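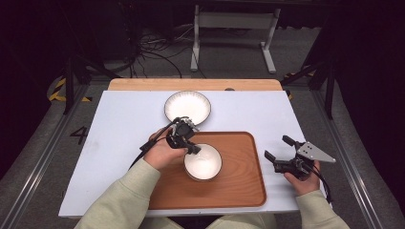

The honey-colored tray with the small bowl aboard and the big dish waiting behind it.

One Tray, Two Bowls, and the End of My Cupboard Problem

I own too many dishes. I have known this for years, the way you know about a noise in the car, and I did what most people do and bought more of them. Last December I opened the cupboard over the sink to get a cereal bowl and had to lift down a gravy boat, a cake stand and two soup plates from my aunt in Telville before I could reach it. For cereal! At seven in the morning!

So I started over, and I started small: one wooden tray, one little bowl, one wide shallow dish. They're what I eat from most days now, and I've become a bit of a bore on the subject (ask my sister).

The tray came first. I found it in a secondhand shop in Sisbridge for 30 dollars, which felt steep until I picked it up. It has rounded corners and a low rim all the way around, and the grain runs in streaks across the base so it looks different every time you turn it. I've had trays with tall sides and cutout handles and I never liked them. You bump your knuckles on the sides reaching for your toast. A low rim will stop a spoon from sliding off and otherwise stays out of your way.

The dishes I owe to Marion Munro, who runs the housewares shop in Crichton and has talked me out of more purchases than she's talked me into. I went in wanting a full set, 54 pieces, $149 on sale, and I had my card out. Marion asked me how many people I'd fed in the past month. Me, mostly. Me and my neighbor, twice. She put the box back on the shelf and sold me a bowl and a dish for $40, and I carried them home on my lap on the bus.

What I love about them is the rim. It's white ceramic with a thin dark brown line around the edge, and that one line does such a lot of work. Plain white on a white table disappears, but draw a line around it and suddenly your lunch has a place to be. Then there's the ribbing, which I didn't even notice in the shop. It fans out toward the rim on the dish and runs up and down the outside of the bowl, so they look related without being twins.
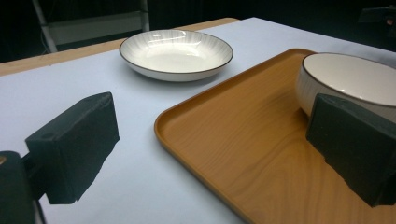

How I set it out

The bowl rides on the tray and the dish stays on the table. That's my whole system, and I got there by doing it wrong for weeks. With both pieces on the wood there was no room for a glass, or for my elbow, or for the crossword. Now the dish sits at the back with whatever is meant for sharing or seconds, and the bowl stays close, up toward one corner, so the front of the tray is free for bread and a napkin.

I tried it the other way around when my friend Maja came over from Flinau, with the dish on the tray and the bowl off by itself. It looked lopsided all through the soup. We swapped them before the salad and both felt better.

One more thing, about moving the bowl. Take it by the rim, at the side, and lift before you slide. Wood marks more easily than you'd think, and I have a pale little crescent on an older tray to prove it.
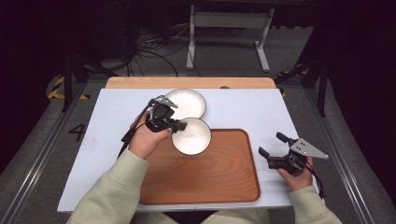

Maja Borkowska

I'm the Maja from Flinau, and I was given the last few paragraphs on the condition that I was nice about the soup. It was very good soup. I'd still have put the dish on the tray, but I've been outvoted in that kitchen before.

I went home and tried this with my own things, which don't match at all, and the tray made more difference than the dishes did. Mine is an ugly one with a chipped corner. Even so, setting lunch on it makes me sit down to eat, and I used to have most of my lunches standing up next to the toaster. I've given away the fondue set. The gravy boats I'm keeping until after the holidays.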